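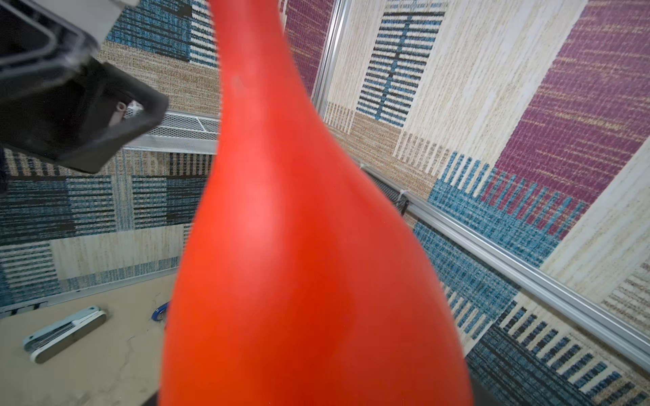

Section 4. Your First Two-Arm Exercise: Filling the Rack

By now your Sornus two-arm bench kit should be bolted down, powered up and talking to the Vomeo software on your computer. If any of that still gives you trouble, please go back to Section 3 and take your time with it, because everything from here on is a lot more fun when both arms answer right away. Hanging cups is our favorite first exercise (we have done it more often than we care to admit!), and it teaches you most of what you'll need later on.

Before you start

You will need the Dolan drinkware set, or any light plastic cups and stemmed glasses of your own that fit the hooks on your rack. Please leave real glass in the kitchen for now. Give yourself a free half hour, and set Arm Speed in Vomeo to 50 percent.

CAUTION: Keep your hands, sleeves and hair out of the enclosure whenever the joint lights are green. Press the red stop button before you reach in to straighten anything, even if it's only a cup that has rolled over.

Hanging a cup by its handle

1. Stand the rack toward the back of the work area, where both grippers can get to it without stretching. Wiggle the base a little to be sure it sits flat.

2. Set the cups upright to one side of the rack and leave a finger's width or more between them. Crowded cups like to travel together.

3. Press Home in Vomeo and wait for both arms to settle. You'll hear one soft beep from each.

4. Guide the left arm to a cup with a handle and close the gripper slowly on the handle itself. Lift the cup clear and bring it in front of the rack, with the right gripper open and low, ready to steady the base if you need it.
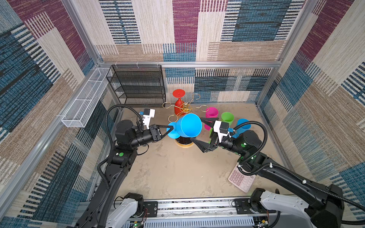
5. Turn the wrist until the handle lines up with a free hook, then ease forward. Open the gripper only after the cup's weight is on the hook.

6. Save the run if you're happy with it. If you aren't, press Discard and go again. Your first few tries will probably be clumsy, and that is perfectly all right.

Note: If the gripper lets go too early, raise Hold Force one notch at a time. Message 31 on the screen means the fingers closed on nothing, so check your approach and start over from step 3.

Hanging stemmed glasses

Stems ask for a bit more patience than handles do. Come in from the side, slide the stem into the open part of the hook, and let the glass hang with its foot up and its bowl down. Fill the far hooks before the near ones, and check the wrist camera view before each grasp.

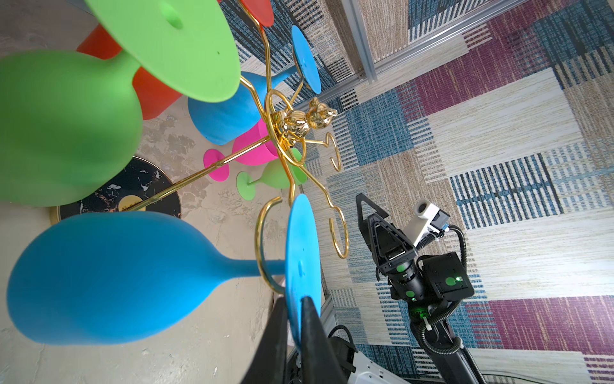

Figure 4-3. Stemmed glasses on the rack, seen from a wrist camera, with the other arm on the right.

Looking after the fingers

Wipe both pairs of fingers with a dry cloth at the end of each session, and look them over for nicks while you're at it. Plan on new fingers after 3,000 grasps; Vomeo keeps the tally for you under Service. Spare pairs come from Adby, part number 354, and each pack includes the screws.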